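Robot club, week whatever: tape, stools and a very slow cup

Right, I promised a proper update after Friday's session and I'm only getting to it now, with a cup of tea and a to-do list I've been ignoring all evening. If you're new, our little college robotics club is entering the Prallus Home Challenge in June, in the household tasks class. You get a kitchen and a living space you've not seen before, a list of chores, and a robot that has to get on with them. Ours is called Hầu. Ngân Lâm picked the name and did all the wiring on the arm, so she gets to name things, that's the rule.

We'd been practising in the workshop up to now with a table and some shelving, which is nothing like a home, so getting a real flat to work in was brilliant. Proper furniture! Daylight in all the wrong places!

Fingers first

Most of my week went on the gripper. The bare black fingers were a bit too slippy on cupboard edges, and the printed pads I'd made kept peeling off (I've moaned about those before, I won't do it again). So we went with silver tape, wrapped round the top part of each finger and pinched over at the tip. The left one is still fairly smooth. The right one is a mess, all creases and layers, with a strip curling off it and a fuzzy clump sticking out at the side. I did that one, if you couldn't guess.

The other thing about silver tape is that it shines like mad near a window. From the wrist camera the fingers glow down their left side and the daylight behind goes nearly pure white, so I've been fiddling with the exposure settings and getting nowhere fast. Ngân thinks we should go over the tape with something matt. She's probably right but I'd like to try one more thing in software first, mostly out of stubbornness.

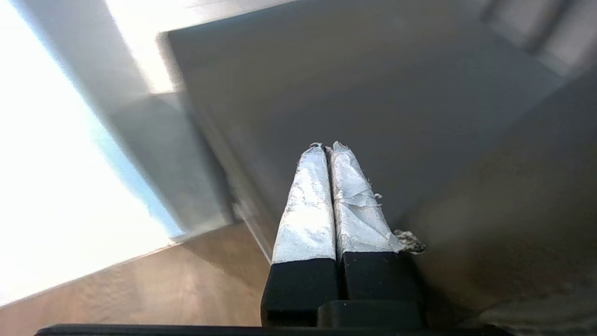 The kitchen run

The task we care about most is clearing an island and putting things where they belong. It's worth 100 points and you need 80 to go through to the second day, so if we get it right we can be a bit rubbish elsewhere. We laid out a row of stuff along the white worktop: kitchen roll on a black tray with a divided box next to it, a glossy black mug on a saucer, a dark dish with a crumpled napkin, and a green plate with some veg on it.

What's hard about it:

The mug. Black, glossy, on a white saucer, and the rules say the two have to move separately. Our depth readings on shiny black things are full of holes.

The napkin. It hangs over the rim of the dish, and Hầu's software keeps deciding that dish and napkin are a single lumpy object.

The stools. Two of them, dark grey with chrome footrests, and you can't get the base in close with one tucked right up to the counter. The thin chrome bars are horrible for the sensors too.

The floor. It changes from wood-grain to big pale tiles just where we want to park. I'd like to see how the wheels take that join at full speed before June, preferably with somebody standing by the stop button.

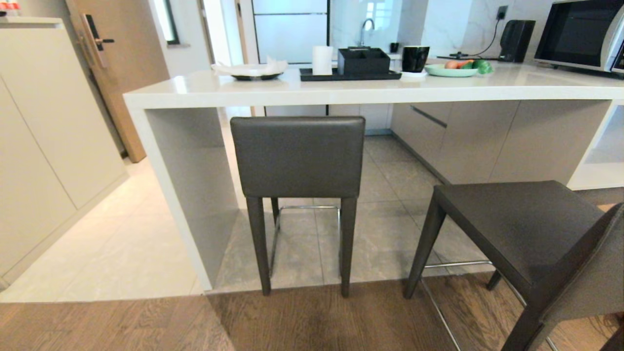 Numbers, for those who like them

We're training the picking model on Clustik, which is free for student teams up to a point. Our set is now 2,786 labelled clips and I'd love to have 4,000 by the time we pack the van. That's a lot of evenings. If anyone from the Nanurden team is reading (I know you lot do), I'd be very grateful to hear how you split yours between kitchens and everything else, because ours is lopsided and I don't know how much that matters.

Still to do: retape the right finger neatly, order a spare battery lead, write the safety sheet, and find out whether the organisers let you move the stools before the clock starts. I've read the rule book twice and I still can't tell. I've emailed them and will put the answer in the comments when I get one.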